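Speaker notes, Pendwood growers' session, Apr 21, 2023
Topic: holding table grapes after picking
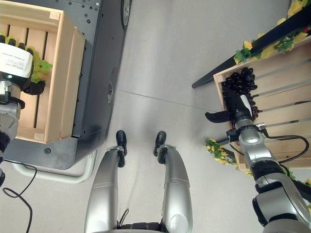
Pendwood asked, when the outline went round, whether the talk would deal with stem browning or only with berry loss. Both; stems first, as buyers look at them before anything else.

**Slide 2. Water loss**
- Stems dry faster than berries. Browning shows well before the fruit softens.
- Main cause: delay between picking and cooling. State this twice.
- Slatted crates let air through but also dry the outer bunches. Liners slow this down and slow the cooling too.

**Slide 3. The Paju trial**
- 400 crates, two stores, same variety. 100 were lined, the rest left open.
- Lined crates kept greener stems. Mould was higher where the liner went on before the fruit had cooled.
- Tallo store ran drier than Paju. Do not compare the two directly.

**Slide 4. Logging**
- Jodex loggers, one per stack, placed mid-height.
- 1556 usable readings out of more than 2000. The gaps are flat batteries, mostly in December.
- Pause for questions on placement.

**Slide 5. Practice**
- Cool first, line second.
- Keep bunches off the crate rim when stacking.
- Check stems at the centre of the stack as well as the outside.

Handout has the humidity table. Skip slide 6 if running over.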